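Ustum hand-held gripper

The Ustum hand-held gripper is a data collection tool carried by a person and used to record movements that a robot arm is later meant to copy. It has a light gray plastic housing, a camera and a pair of powered fingers. The version described in this article is the one kept at the Drurthorpe workshop, where four units are in use. Claims about how little care it needs come mostly from the maker and should be read with that in mind.

Setup

Ustum's setup sheet lists 10 steps and says a new user can finish them before lunch. The sheet leaves out the time spent on the camera, which has to be lined up again whenever the clamp is loosened. At Drurthorpe the work is done on the workshop floor and in the corridor next to it – the sheet asks for a clear bench and even light, and few shops have both.

The clamp screws are tightened first, then the fingers are opened and closed by hand to feel for drag. Only then is the power lead plugged in. A short test recording follows, made while walking slowly past objects at different distances. If near objects look sharp and far ones do not, the lens ring has slipped.
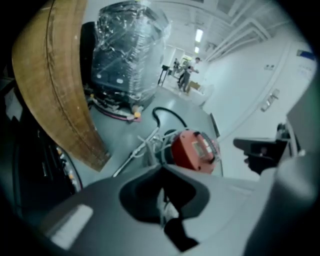
Lastov, which services the same model, objects to the walking test and says that a unit should be checked on a fixed stand, where a loose clamp can't be blamed on the user's wrist. Ustum has not changed the sheet. The stand test does find play in the clamp, but it misses faults that show up only when the cable is tugged, and those are the more common ones at Drurthorpe.

Routine care

The maker calls for a full check every 211 hours of use. No reason for this number has been published, and it is hard to see what wears out on such a neat schedule. Drurthorpe wipes the lens daily, checks the clamp at each change of user and replaces the finger pads when they start to shine. Dust in the socket is brushed out with the power off. Compressed air is not used, as it pushes grit further in.

Repair

Most repairs involve the cable. The early lead was 52 inches long and tended to fail close to the plug. A longer lead sold by Ojo is often described as a cure, though it seems to move the weak point further along – the wire still breaks where it bends most.

A cracked housing can be glued, but the camera rarely sits true afterward. Ustum advises a new shell in every case, and it also happens to sell the shells. Small cracks away from the clamp have been left alone at Drurthorpe with no clear effect on the recordings. Cracks under the clamp call for a new shell, and the full setup is then repeated from the first step.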